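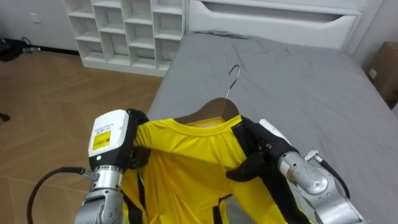

黄色の半袖、茶色の木製ハンガーで。下はグレーのシーツのベッド。

ホーム　新着　収納・片付け　寝室　衣類の手入れ　検索　ログイン

Masville 暮らし掲示板 ＞ 収納・片付け
スレッド：半袖も木製ハンガーに掛けてる人いますか（寝室の話もちょっと）

レモンの輪切り
すみません、長文になります。衣替えのついでに寝室をいじっていて、半袖をたたむか掛けるかで毎日ぐるぐるしてます。写真の黄色いのは丸首で、ちょっとつやのあるするっとした生地です。たたんで引き出しに入れるとすべって崩れるし、重ねると下のほうのが着るときにはシワシワ。なので思いきって掛けることにしました。
ハンガーはLertonの木製で、上着用に買ったのが2本あまってたのを使ってます。掛けるとかっこいいんですよ！お店みたいで。ただ肩の先がぽこっと出ないか心配で、半袖に木製ってどうなんだろう、と。家族には「Tシャツに大げさ」って言われました。
掛けるものはベッドの上に一回広げてから通す派です。床だとほこりがつくし、立ったままだと襟ぐりを引っぱっちゃうので。みなさんどうしてますか？

洗濯は朝派
黄色かわいい！うちも夏物は全部掛けてます。たたむのがとにかく嫌いで（笑）
肩の出っぱりは、ハンガーの幅が服より大きいと出ます。肩の縫い目より先っぽが内側に来てれば平気。着る前に気になったら霧吹きして手でなでとけば、着てるうちにわからなくなりますよ。

ななめ縫い
半袖に木製は反対です。重いし厚いし、場所を取りすぎる。うちのクローゼットでやったら半分も入りません。
夏物なんて薄いすべらないタイプで十分。私はUrquijoの50本まとめ売りに全部そろえて、棒の上がすっきりしました。木製は冬のコートとジャケットだけ。適材適所だと思うんですけど。

レモンの輪切り
＞洗濯は朝派さん
縫い目より内側！メモしました。あとで物差し持ってきます。
＞ななめ縫いさん
うう、場所の話はそのとおりです……。でもあの薄いやつ、すべらないかわりに、急いでるとき服が全然すべってくれなくて襟がのびませんか？前にそれで気に入ってたのを一枚だめにしてるので、ちょっと苦手意識があって。

ななめ縫い
襟がのびるのは上から無理に入れるからですよ。裾から入れて首からフックを出す。ハンガーの種類は関係ないです。

うどん二玉
横から失礼。裾から入れるの、理屈はわかるけど毎回めんどくさくないですか。濡れた洗濯物ならともかく、乾いた服をしまうのにそこまで……って思ってしまう。上から片方ずつ斜めに入れれば普通に入るし、それで何年も着てるけど襟は無事です。生地によるんじゃないかな。綿のしっかりしたのはどうやっても平気、てろんとしたのは何をやってものびる。

洗濯は朝派
＞うどん二玉さん
それはあるかも。リブがしっかりしてるかどうかですよね。
うちは裾から派だけど、ベッドの上でやるときだけです。物干しの前だと裾から手を突っこむのがやりにくくて、結局上から入れちゃう。

ななめ縫い
まあ、生地によるのは認めます。でも、のびてからじゃ遅いので私は裾からをすすめます。

押入れの主
たためばいいと思います。
というと怒られそうですが、引き出しの幅に合わせて縦にたたんで、立てて入れてみてください。つるつるの生地がくずれるのは、すきまがあるからです。ブックエンドで押さえておけば倒れません。棒に掛けると肩にほこりが乗るのがどうにも嫌で、私は掛けるのをやめました。

レモンの輪切り
＞押入れの主さん
怒りません怒りません！立てて入れるの、下着と靴下ではやってます。ただ半袖でやると、つい上からぎゅっと足しちゃうんですよね（性格……）。
夏物は数えたら7枚しかなかったので、掛けても場所はそこまで取らないかなあというのもあって。あとは傷んでたので布切れにしました。

うどん二玉
え、7枚で夏を越せるの？すごい。毎日洗うの？

レモンの輪切り
毎日洗います！汗かきなので、たまる前に洗わないと気持ち悪くて。厚手のとか部屋着は別にあります、それはカゴにどさっと。なので「外に着ていく半袖」だけの話です。

ななめ縫い
その枚数なら木製でもいいんじゃないですか。最初に言ってくださいよ（笑）

レモンの輪切り
すみません！（笑）
で、ここからが寝室のほうの相談なんですけど、書いていいですか。スレタイにちょっとって入れたので許してください。
うちの寝室、せまいです。ベッドは白いフレームで、そこにグレーのシーツ。枕はふたつ、緑がかったグレーのカバーをかけてあります。ぜんぶ同じような色にしたくて選んだのに、シーツと枕カバーが近すぎて、なんか眠たい感じになってしまって。そりゃ眠る部屋だからいいんですけど、朝起きてもどんよりして見えるんです。
それから、ベッドの横に踏み台を置きました。松の板の箱をふたつ並べて、一段の台にしたものです。塗ってません、白木のまま。Stirumardで組み立て済みのが売っていて、ひとつだと足元が心もとないのでふたつ買いました。乗るとベッドの奥までシーツが整えやすくて、個人的には大ヒットです。
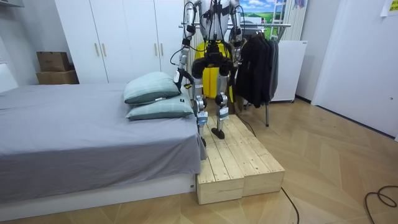 シーツは横にたらしたまま使ってます。マットレスの下に折りこむのがへたで、いつも角がもこもこになるので、もういいやと。それでたらした布のすぐ横に台がくっついてる状態で、洗いがえのときに裾を踏みそうになるのがちょっと気になってます。
枕は重ねておく派です。並べると間の谷にスマホが落ちるんですよ。何度もやりました。
お聞きしたいのは、
・枕カバーを違う色にするなら何色か
・台を塗るか塗らないか
のふたつです。よろしくお願いします〜。

洗濯は朝派
踏み台いいなあ！うちはベッドが壁にくっついてて、シーツ替えるたびに上にのぼって四つんばいです。
枕カバーは白に一票。フレームが白なら合うし、よごれたらすぐ洗う気になるので。

押入れの主
白はやめたほうがいいです。首まわりが黄ばんできて、漂白しても戻りきらない。今の緑がかったグレーは落ち着いていていい色だと思います。変えるならシーツのほうでは。シーツを生成りにすれば、枕がちゃんと引き立ちます。

うどん二玉
どっちも変えないに一票。部屋がどんよりするのはカーテンか電球のせいの場合が多い気がする。昼白色から温白色にしただけで、うちは全然違う部屋になった。布を買い足すと洗濯物が増えるだけだよ。

ななめ縫い
黄色のクッションをひとつ、でいいんじゃないですか。半袖も黄色だし、お好きなんでしょう？　枕カバーを全部変えるより安いですし、いやになったら椅子にでも置いておけば。

レモンの輪切り
ばれてる……黄色大好きです……名前からしてそうですね。
クッションいいですね！でも寝るときに毎晩どけるの、続くかな。前にホテルみたいにしたくて小さいクッションを買いこんだことがあって、ひと月たたないうちに全部床に落ちてました。

ななめ縫い
ひとつならどけるのも苦になりません。ひとつにしておくことです。

釘と金づち
踏み台の話をしにきました。
白木のままでも使えますけど、素足で乗るなら紙やすりだけはかけたほうがいいです。松は角がささくれやすくて、シーツの裾がこすれる場所だと糸を引っかけます。角を丸める程度でかまいません。
塗るなら蜜蝋ワックスがおすすめ。においが少なくて寝室向きです。ニスは靴下だとすべるのでやめときましょう。
それより気になるのが、箱同士はつないでますか？　並べただけだと、境目に体重がかかったときに片方が逃げます。

レモンの輪切り
＞釘と金づちさん
うわー専門の人が来てくれた！ありがとうございます。
つないでないです。ぴったり並べただけです……。今のところ動いたことはないけど、そういえば境目を踏まないように無意識によけてるかも。どうやってつなぐのがいいですか？　ねじ穴をあけるのはちょっとこわいです。

釘と金づち
穴がこわければ、内側からクランプではさむか、底に薄いすべり止めマットを通しで一枚敷く。マットだけでもだいぶ違います。安心して乗りたいならやっぱり金具ですね。小さい平たい金具を裏側にあてて、短いねじで止めるだけ。裏なら見えませんし、失敗しても気になりません。ねじは板の厚みより短いものを選んでください。そこだけ気をつけて。

うどん二玉
そもそも寝室に台、いります？　夜中にトイレ行くとき絶対つまずく自信がある。前の家でベッドの脇に収納箱を置いてて、足の小指をやりました。思い出しただけで痛い。

レモンの輪切り
つまずきそうって家族にも言われてます（笑）
でも降りるときにひとつ段があるほうが楽なんですよ〜。ひざがあんまり良くないので。電気は足元のを買おうかなと思ってます。

洗濯は朝派
足元灯は人感のやつがいいですよ！起き上がった時点で光ってくれるのを選ぶとラク。コンセントに直接さすやつだと、ベッドの影になって反応しないことがあるので、置き場所だけ試してから決めたほうがいいかも。

押入れの主
シーツの裾の件が置き去りになっているので。
たらしたままにするなら、台のほうを少しはなして手が入るくらいのすきまをつくると、裾を踏みにくくなります。折りこむなら、足元の角だけ三角に折ってから入れる。横は入れなくていいです。これだけでずいぶん乱れません。

釘と金づち
台をはなすのは私は反対です。すきまに足がはまります。ベッドにぴったりつけて、布のほうを短くするか折りこむのが安全。

押入れの主
足がはまるほどあけろとは言っていません。手のひらの厚みくらいです。

釘と金づち
失礼、それなら足ははまりませんね。ただ、使っているうちに台がずれて広がるので、すべり止めは敷いてください。

レモンの輪切り
おふたりともありがとうございます！三角に折るの、さっきやってみました。最初はやっぱりもこもこになって、やり直したらなんとか。寝たら抜けそうな気もするので、明日の朝見てみます。

ななめ縫い
で、半袖はどうするんですか。木製で決まりですか。

レモンの輪切り
決まりというか、木製を買い足すつもりです。物差しで測ったら、黄色のは縫い目よりちょっと内側でおさまってました。やった！ただ小さめの白いのは肩がはみ出すので、そっちは薄いハンガーにします。ななめ縫いさんの勝ち半分で（笑）
入れ方は、するっとした生地のだけ裾から、綿のは上から。うどん二玉さんと中間をとりました。

うどん二玉
中間、いいと思う。うちのも木製にしてみようかなと一瞬思ったけど、洗濯ばさみのついたやつから卒業できてないので、まずそこからだわ。

洗濯は朝派
ハンガーの木のにおいって、つきませんか？前に安いのを買ったら、半袖がしばらく工作室みたいなにおいになって困りました。

レモンの輪切り
Lertonのは買った年の冬に少しだけしました！窓ぎわにつるして風に当てたら気にならなくなって、今は鼻を近づけてもわからないです。新しいのが来たらまた窓ぎわからですね。
6月中に足元灯と金具を買って、台は紙やすりだけかけます。塗るのは保留。クッションは……黄色のを、ひとつだけ見てきます。

釘と金づち
紙やすりは木目に沿って。粉はシーツにつくと取れにくいので、ベランダか玄関でやってください。

レモンの輪切り
あぶない、寝室でやるところでした。ベランダでやります！

前のページ　次のページ　返信する　スレッド一覧へ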